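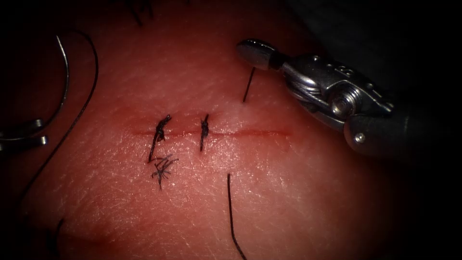 How far apart should interrupted sutures sit on a straight incision? Close enough that the edges stay together between knots, and at the same interval all the way along.

3.2 Spacing and tail length

Most of the trouble in our scoring came from spacing. Tension was the thing we expected to matter. It did matter, but less. Trainees at the Nallusitz skills room closed a straight incision in a tissue pad with simple interrupted sutures, black thread, square knots, no pattern drawn on the pad. Nothing marked for them except the cut. Scoring sheet was the Cingate sheet, short version, with the 30 point scale kept as is.

Figure 3. Partly closed incision in a tissue pad. Two interrupted sutures tied across the cut, the right part of the incision still open. Cut thread ends lie on the surface near the left knot.

Over the whole study we scored 2,281 sutures on 109 pads. Each pad was read twice, once by Rivas and once by Quinlan, on different days. Where the two readings differed by more than 5 points the pad was read again by both together. Not ideal, we know. A third reader would of been better but the August sessions left no time for training one.

Spacing first. Trainees who began at one end tended to place the early sutures close and then open up the interval as they went. The last gap was often the widest on the pad. Figure 3 shows a closure at an early stage, with a short interval between the two knots compared to what is left open. A small first gap is no fault in itself – it only costs points when the rest don't match it. So spacing was scored on the finished closure only, never partway.

Tails next. The sheet asks for tails long enough to hold the knot and short enough to stay clear of the next bite. Readers looked at each tail for length and direction. Tails lying across the incision line were marked down, tails lying off to one side weren't. Knots sitting right over the cut were marked down lightly. Both readers felt this item was too soft, and we'd raise it next time.

Loose ends. Cut thread left on the pad was recorded seperately and kept out of the total. Rivas argued for including it, same as leaving material in a wound. Quinlan against – it says more about tidiness than about the closure. We left it out and report it in the Aranda supplement along with the raw readings.

Pads were scored whole. Uneven texture on the surface made edge alignment hard to judge in places, creases especially, so alignment was read along the cut and not across the wider pad. The Fetico pads used for warm-up were not scored at all.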